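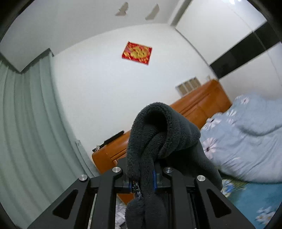
Reading time: 4 min

Section 2. Handling clothing with the hand gripper

Casora Student Robotics Club, Garment Project
Revised 26 October 2021

Read Section 1 (charging, storage card, lens cleaning) first. The steps below apply to the Drunden hand gripper with the standard fingertips. Teams using the older Rodrigues fingertips should see the note at the end of 2.4.

2.1 Preparing the bed

A bed is the usual work surface for home sessions. Bedding may stay on it. Patterned covers are fine, and so are quilts, as long as there is enough open space to lay out one garment.

1. Push heavy quilts toward the headboard or one side.
2. Lay the garments out loosely. They may overlap.
3. Close open zippers at least halfway.
4. Take pins, belts and anything sharp out of the pile.
5. Switch on the ceiling light. Draw the curtains if direct sun falls on the bed.

Note: Ordinary household things on shelves and ledges can be left where they are. Put away letters, family photos and anything with a name or address on it before you record.

2.2 Checking the gripper

1. Squeeze the handle slowly and watch both sides of the linkage. The arms should move together.
2. Look at the four round pivot caps. If one stands higher than the others, tighten it with the small driver in the kit.
3. Look at the blue edges on the fingertips. Wipe off lint with a dry cloth.
4. Close the jaws on a folded sock and pull lightly. The sock should stay put.

Caution: Keep fingers out of the triangular openings in the outer arms while the handle is being squeezed.

Caution: The load limit for the club grippers is 320 grams. Weigh coats and large hooded garments before the session and write the weight on the team sheet. A garment over the limit can be dragged or folded, but do not lift it clear of the bed.

2.3 Picking up a garment

1. Start recording in Truvora and wait for the tone.
2. Hold the gripper over the bed for two seconds without moving.
3. Bring the open jaws down to the part you want to grasp.
4. Close the jaws until the blue edges press against the cloth, as they do on the gray fleece at the top of this page.
5. Lift straight up until the grasped part is off the bed. The remainder may hang or rest on the bed.
6. Hold, then lower the garment or carry it to its new place.
7. Open the jaws fully before moving away.
8. Stop recording.

With thick fleece, take a smaller bunch than you think you need. A big handful spreads the fingertips and slides out at the bottom. If the fabric stands up in front of the lens and hides the place where you want to set it down, lower it and grasp closer to an edge.

Caution: Do not close the jaws on a zipper pull or slider. Metal parts mark the blue edges, and a marked edge has to be replaced. Cloth beside the zipper is a good place to grasp.

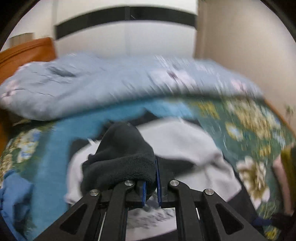
If the garment starts to slip, do not grab it with your free hand. Let it fall, open the jaws, and begin again from step 3. Keep the failed attempt in the recording. It is labeled later, during review.

Move at an even pace. Fast swings blur the background, and the tracking in Truvora may drop out. When that happens the status line turns yellow. Hold the gripper over the bed until it turns green, then continue.

A second team member may stand next to the bed to reset the pile. This person keeps both hands away from the jaws while the handle is squeezed and speaks up before touching any garment.

2.4 Counting and saving takes

Each team submits 200 takes by the end of March. A home session is 26 takes. Stop there even if things are going well, and rest the hand you squeeze with.

1. Open the session list in Truvora.
2. Delete only takes in which a face is visible.
3. Enter the garment type and the fabric for each take.
4. Press Save, then Upload. Leave the gripper plugged in until the bar is full.

Note: Rodrigues fingertips are shorter. Teams using them should choose "short tips" in the settings before the first take. A session recorded with the wrong setting can be corrected by the project lead if the team sheet says which tips were fitted.

Continue with Section 3, Folding on a flat surface.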